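Towel Folding for Credit: Questions for the Tonmont Manipulation Club
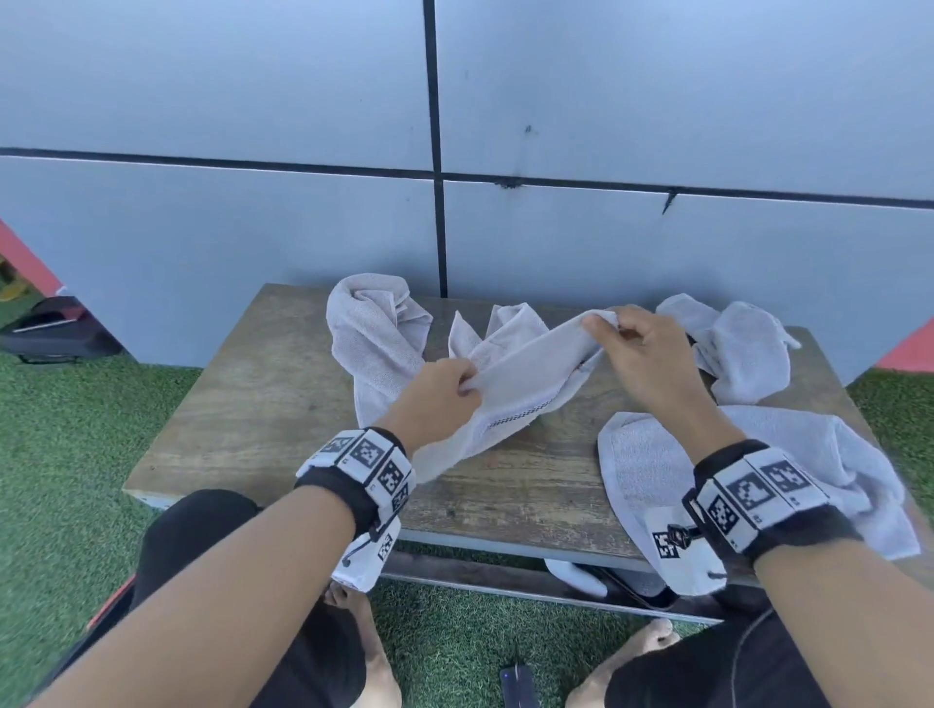

Yufang Zhong has run the manipulation project at Tonmont for 3 semesters, and most of her time goes into data. The student club is entering the Widholm folding challenge in the spring, where a two-arm system has to take crumpled towels from a table and produce a folded stack. Its training set consists of demonstrations recorded by students, one towel handled at a time. The person doing the folding wears a band on each wrist, with a white block carrying square black-and-white markers, and the software uses those markers to work out where the wrists are in space. The towels are light gray terry, which Zhong chose on purpose. "A plain towel gives the model very little to hold on to," she said. "There is one thin checkered stripe near the edge. If it learns to use the stripe, fine. We didn't want to hand it a printed grid."

Rochelle Baxter, a second-year student, wrote the recording protocol. It runs to two pages. A session begins with a calibration pose, held for 3 seconds, and then the operator picks a towel from wherever it has landed. Operators are told not to arrange the pile first. "People tidy without noticing," Baxter said. "They flatten a corner with the side of the hand, then start the fold. The arms can't do that, so the take is no good to us."

A take is kept only if both sets of markers can be read for its full length. The usual failure is rotation. When the operator turns a palm upward to find a hem, the marker block rolls away from the camera and the pose estimate jumps. The club's first fix was a filter that smoothed over the gap. Zhong had it removed in February.

"The filter made good-looking curves," she said. "They were wrong by several centimeters at the moment of the grasp, and the grasp is the part we need. I would sooner throw out the take."

By the last count the club had 3,730 takes on disk, of which 728 were rejected for lost markers. Baxter keeps the rejected ones. She has been sorting them by the step at which tracking dropped, and the second corner accounts for more of them than any other step.

The planner is built on Jakel, a motion library the students had already used in coursework. The learned part proposes two grasp points and a direction of pull, and Jakel turns those into arm paths. Asked why the club did not train a single model to do everything, Zhong pointed to the schedule. "They have classes. With a separate planner, one student can break the planner and another can still work on grasps."

Results so far are mixed. In the most recent internal test, the arms were given 50 towels and found a usable first corner on most of them. The second corner was much less reliable. The system tends to lift the cloth near its middle, and the fabric twists into a band between the grippers with no free edge on either side.

"A person gets out of that by sliding a finger along until there's a hem," Baxter said. "We have no fingertip sensing. What we can do is put it down and try again, and the rules allow that if you stay inside the time limit."

The regrasp routine is now Baxter's main task. It lowers the towel, releases one side, and asks for a new pair of points. The open question is when to trigger it. An early version fired on any twist at all and spent a full run picking up and setting down the same towel.

Zhong wants a second towel type added before the challenge, a thinner one from a supplier called Roussel, to see how much of the grasp model depends on the thickness of the terry. Baxter would prefer to finish the regrasp work first. They had not settled it when we spoke, and the next block of recording was due to start at 4 p.m.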